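3.2 Reverberation in small treated rooms

Measurements were taken at two sites, Gravetness and Lasutholm, in April. Decay times were obtained from swept-sine recordings, with 5 source positions per room and the microphone held at seated ear height. Bands below 200 Hz were left out of the averages, as the modal density there is too low for a single decay figure to mean much.

The absorption of each surface was then fitted by the method of Jaramillo, starting from published values for painted plaster and bare timber. Fits converged in all rooms but one - the stairwell lobby at Lasutholm, treated separately in Section 3.4.
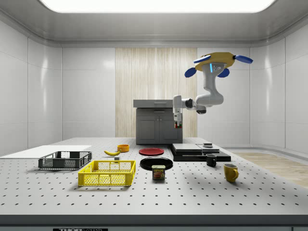
Figure 4. Simulated room with glossy white wall panels and a wood-grain strip on the rear wall.

Residuals were largest in the 1,000 Hz band at both sites. Hard parallel walls give rise to flutter, and the diffuse-field assumption fails first in such rooms. Adding a scattering term lowered the residuals at Gravetness but had little effect at Lasutholm, where the ceilings are higher.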